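Nalthorpe opens its doors once a year, in January, when the car park is at its least welcoming. Ilse Dijkstra met us with lanyards and took us straight to the Stetora bench, the one I had come for.

Looking after it is mostly housework. Arlindo Sampaio goes over the gripper with a screwdriver at the start of each shift, checks the square markers on the fingers for scuffs and wipes them with a cloth he lets no one else touch. Then come 4 practice grips before any real work. A white board stands on the table with black cloth backdrops behind it, and the cloth is held up with clips, as all advanced engineering is.

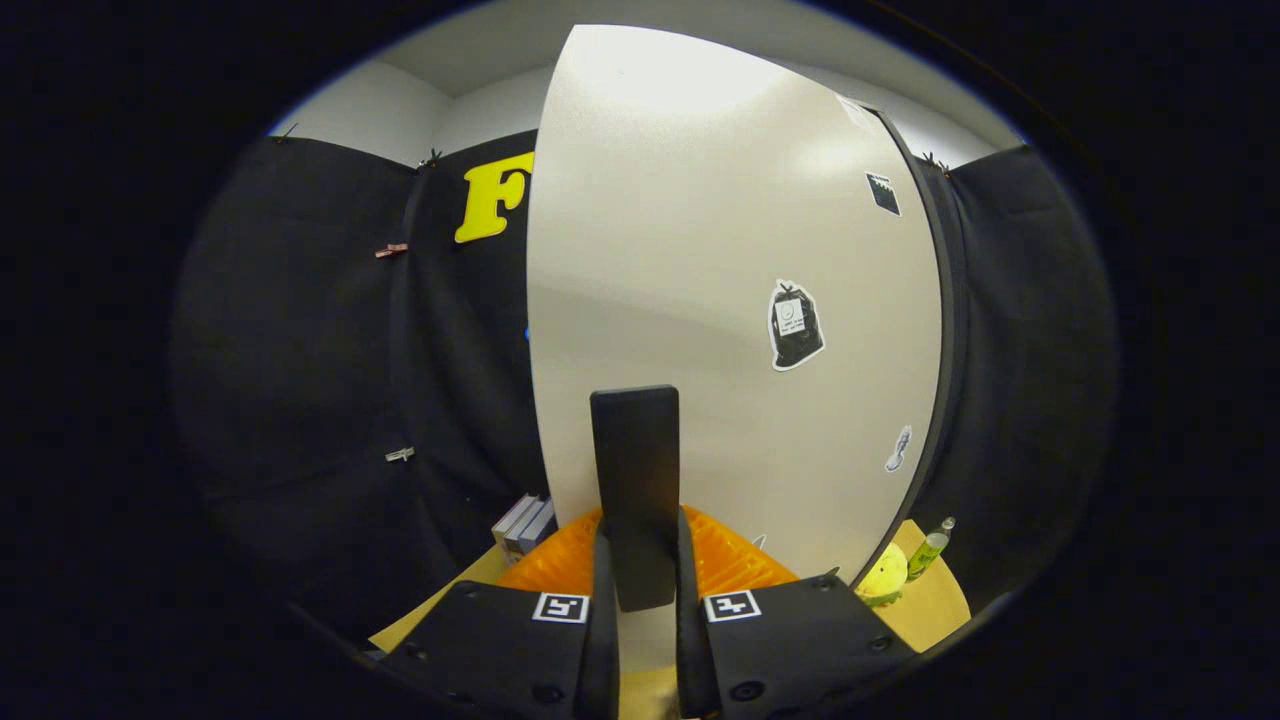 How often do the markers need replacing?

Every 90 shifts, or sooner if a corner starts to lift. Arlindo keeps spares in a biscuit tin.

The finger screws get a dab of thread lock, after an episode in bay 2 that Ilse would only call "educational". Tea followed at half past three. The biscuits, sadly, were in a different tin, and it was locked.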